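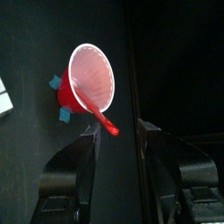
Side-mouth extraction is a manipulation task and test procedure used in robot learning research. A two-fingered gripper must take a utensil out of a cup that has been fixed on its side against a vertical surface, then carry it clear without pulling the cup from its mounting. The task was set out by Lewis Strachan and Geeta Bansal in the Korkton technical notes and is used mainly to compare policies that rely on a camera at the wrist.

Background

Most benchmark tasks for small arms take place on a tabletop, where objects are held steady by gravity and approached from above. Strachan and Bansal were interested in cases where the approach is close to horizontal and the container can give way. Their earlier work at Korkton, known as the Nisbet series, used drawers and hinged lids. Bansal noted that policies trained on that series often pressed hard against the fixture before closing the fingers, and that the rigid hardware hid the error. A light plastic cup held on with tape does not hide it.

Equipment

The cup is a small disposable party cup, red on the outside with a paler interior and a white rolled rim. It is attached to a dark upright panel with two short pieces of blue tape, one high on the side of the cup and one beneath it. The mouth faces outward. A red plastic spoon rests inside with its bowl toward the base and its handle slanting down over the rim, so that the rounded end of the handle is the part offered to the gripper.

The matching colour of cup and spoon is deliberate. With a contrasting spoon, a policy can find the handle by colour alone, and the authors regarded this as a separate and easier problem. The dark panel serves a related purpose. Black fingertips are difficult to pick out against it, and the policy has to judge the gap between them from faint edges or from the joint readings.

The notes specify painter's tape or something of similar grip. Stronger tape is permitted for practice but not for reported results. Tape is replaced after any trial in which the cup shifts.

Procedure

Each trial starts with the gripper open and the fingers clear of the spoon. The arm then advances, closes on the handle and withdraws the spoon along a path that keeps the bowl from catching the rim. A trial is scored as a success if the spoon is out of the cup and held for the full waiting period, and the cup is still attached by both pieces of tape. If the spoon comes out but either piece has lifted, the trial is scored as partial. Partial results are listed separately and are not added to the success rate.

Demonstrations are recorded by teleoperation. The original training set held 400 of them, gathered by two operators. The angle of the handle was changed between recordings, and the cup was remounted at intervals so that its tilt varied a little.

Results

The first evaluation, dated 23 March 2020, covered 162 trials. It was divided between a baseline policy that copied the demonstrated motions directly and a second policy, called Stavon, that predicted a short sequence of gripper positions and revised it as the camera view changed. Stavon had the higher success rate. Its advantage was greatest when the handle hung low — the position in which the baseline tended to close the fingers early and touch the spoon with one tip only.

Failures during withdrawal were more common than failures to grasp. In the usual case the gripper held the handle securely but pulled it straight back, and the bowl hooked under the rim and dragged the cup off the panel. A set of 100 further trials was run in July with a modified withdrawal, in which the wrist turned slightly before retreating. Strachan reported fewer partial results, although the time per trial increased.

Criticism and variants

The task has been criticized for depending on consumables. Tape grip differs between rolls and with the condition of the panel, and a scuffed or dusty surface holds less well than a clean one. Bansal acknowledged the problem and recommended that labs publish their own baseline alongside any new result.

The Moltley variant replaces the spoon with a fork, whose tines catch more readily. Another version keeps the spoon but points the mouth of the cup slightly upward, which removes most of the difficulty and is generally used for checking equipment.

Related articles
Nisbet series
Moltley variant
Wrist-mounted camera
Teleoperated demonstration
Parallel gripper
Behaviour cloning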